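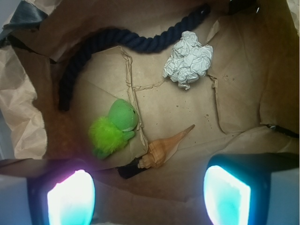 *Inside the bag at bench 2: rope, foil, shell and the little green plush, out beyond the lit fingers.*

**Bench crew catch-up, Plosano returns room, 12/7/19**

I took notes again, so blame me for the spelling. Most of us made it, plus two from Humphreys on the phone (bad line, we kept losing them).

**Mixed bags**

We spent way too long on this one! The Osine arm is on mixed bags now, small odd stuff all in together. Those of us on the bench used to tip a bag out and sort by hand, and now we mostly set up, watch and step in. Some people love it, their wrists feel better already. Others said the watching wears them out more than the sorting did, and I'm kind of in that camp myself. We agreed to swap every 80 bags and see how it goes.

Rope came up too. Anything long and bendy gets left for a person until Humphreys gets back to us.

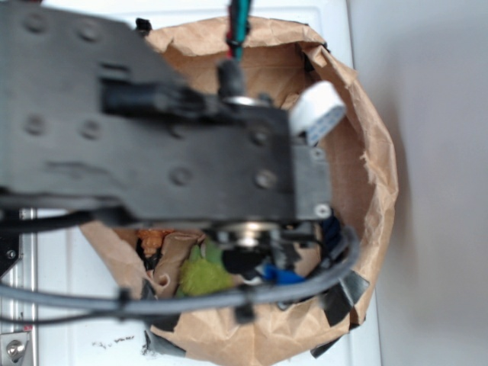 *The arm over an open bag, black tape along the bottom.*

**Taping and crumbs**

Black tape around the bottom of the bag stays, everyone's fine with it. Please wipe the white surface between bags, crumbs and all. Whoever is on the bench does it, no matter who was there before.

**Jobs and pay**

The big question, obviously. Plosano's answer as read out: no hours cut before February, and the bench rate stays the same whether you're sorting or watching. We asked for that in writing. Somebody wanted to know what happens once we hit some 1000 bags a week and there wasn't an answer, so it goes on the next list.

**Training**

Stetarora is running the stop-and-restart class again. Only half of us have done it and I don't think that's okay when you're alone with the thing at the end of a shift. Sign-up sheet is by the lockers.

**To do**

- Me: ask for the pay answer in writing
- Humphreys: get back to us about rope
- Everybody: sign up for the class, wipe the bench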